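Abro hilo, que varios me habéis preguntado por las pinzas de mano y llevo desde septiembre prometiendo contarlo. Aviso: es largo y hay bastante tornillo.

Para quien llegue nuevo: en casa estoy montando Clinar, un bracito de sobremesa que algún día tiene que ordenar cosas blandas en cajas. Peluches, sobre todo, que es lo que sobra aquí. El brazo va lento, así que lo primero que he terminado son las pinzas con las que le enseño, que se llevan en la mano y funcionan con un gatillo.

La primera versión tenía los dedos lisos y era un desastre. Cogía bien una caja de cartón, pero con un peluche de pelo largo patinaba una barbaridad. Probé cinta, probé lija (no lo hagáis, se queda con todo el pelo) y al final pasé a almohadillas acanaladas, en azul porque era el rollo que tenía abierto.
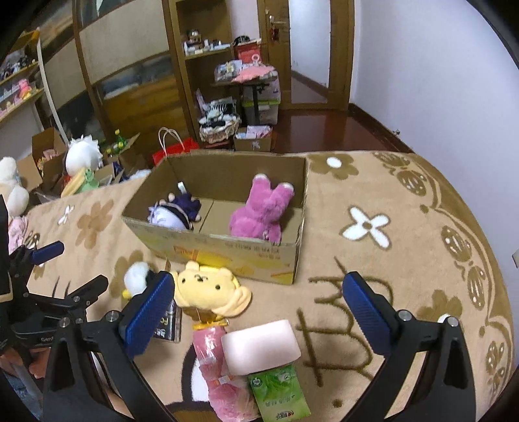 Lo de trabajar en el suelo lo recomiendo muchísimo. En la mesa acababa siempre con los codos en una postura rarísima y los movimientos salían raros también. De rodillas vas más suelto, aunque al rato te acuerdas de toda tu familia. Ahora me pongo una alarma y paro a estirar, que si no luego no hay quien me levante.

La parte mecánica, por si alguien quiere copiarla: dos varillajes simétricos, brazos en negro, pivotes con tornillo normal y corriente de ferretería. Nada de rodamientos finos. Los tuve en una versión intermedia y el polvillo de tela se metía por todas partes. Con un pivote simple lo desmontas, lo limpias y a correr.

¡Ojo con el par de apriete! Si aprietas de más, la pinza se queda tonta y no vuelve sola. Si aprietas de menos, baila, y el baile luego se ve en los datos. Yo pongo una gota de fijador y lo dejo una noche entera.

El gatillo es un diseño de Vokarance que me bajé y retoqué. El original venía pensado para manos bastante más grandes que las mías, así que le recorté el recorrido y le redondeé el canto, que me estaba dejando marca en el dedo. Tengo que subir el archivo, lo sé, lo sé.

Números, que siempre los pedís: llevo 988 repeticiones guardadas y quiero llegar a 2.000 antes de entrenar nada en serio. Con las primeras 126 hice una prueba rápida, por impaciencia pura, y el brazo se dedicó a darle golpecitos a la caja con mucho cariño. Meter, lo que se dice meter, no metió nada.

Cosas que he aprendido cogiendo bichos de pelo: agarra por el cuerpo y nunca por los adornos, que se descosen. Entra despacio hasta notar que cede. Y no cierres a tope, porque el pelo engaña y crees que tienes más peluche del que tienes.

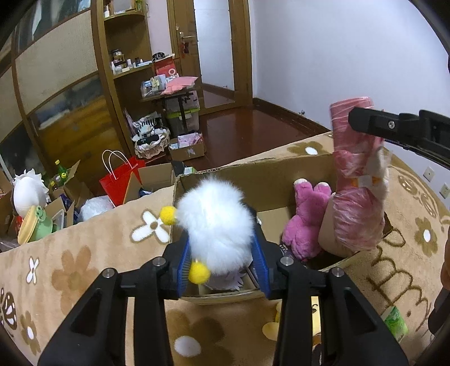

Usar las dos manos a la vez es otro mundo. Con una sola pinza yo iba como un reloj, y en cuanto añadí la segunda me volví torpísima: cerraba la derecha cuando quería abrir la izquierda, todo así. Unas 70 repeticiones me costó dejar de pensarlo. Esas las tiré enteras, con dolor de corazón.

Los envoltorios de plástico merecen hilo aparte. Crujen, se arrugan, brillan, y a la cámara los brillos le sientan fatal. He empezado a grabar a distintas horas para que haya variedad de luz: algo por la mañana, algo a media tarde, y ya veré si por la noche con la lámpara.

Para sincronizar las dos manos uso Esier, que es un programita muy feo y muy fiable. Antes usaba Sundaram y me gustaba más por fuera, pero me perdía el principio de cada toma y acabé hasta el moño. Si alguien ha conseguido que no le pase, que me escriba, porque la interfaz la echo de menos.

Pendiente para esta temporada: cambiar las almohadillas por unas con la ranura más profunda, aligerar el mango (pesa, y a la hora de estar grabando pesa el doble) y acabar de una vez la muñeca de Clinar, que sigue desmontada en una bandeja.

Si queréis las piezas en STL, decidme por aquí y las subo este fin de semana con la lista de tornillería. La versión con rodamientos también, para quien viva sin pelusas.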